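Cernstead Radio Hour, a thread for anybody who likes old voices on tape

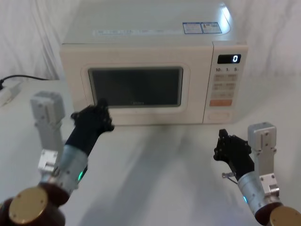 So I finally finished the half-hour piece on the Allik cannery, and it airs this Sunday night, 23 November 2025, right after the local news. I've been talking about it since September, so thank you for your patience, all of you!

2/ The cannery ran its own night school for the women on the packing line, many of whom had come over from the old country with very little English. Classes met upstairs over the loading dock, 4 evenings a week, and from what I heard on the tapes there was a lot of singing.

3/ The tapes! The Muli library had a box of interviews recorded in 2000, and I don't think they'd been played much. One lady was 84 when she sat down for hers, and she remembers the name of every single girl at her table (and who was sweet on the foreman).

4/ I wanted to keep all of it, of course. I had 14 hours of interviews and had to get down to half an hour, and I lost a lovely story about a runaway goose that I'm still sore over. Maybe it goes up on its own later.

5/ The music is a church choir from Renton, singing two of the songs the women mention. One of them has a verse I couldn't find written down anywhere, so they learned it by ear off the tape, bless them.

6/ If your mother or grandmother worked at Allik, please write to me, even if all you've got is a nickname or a recipe. I'd love to do a second half hour, and I have plenty of room on the shelf for more tapes.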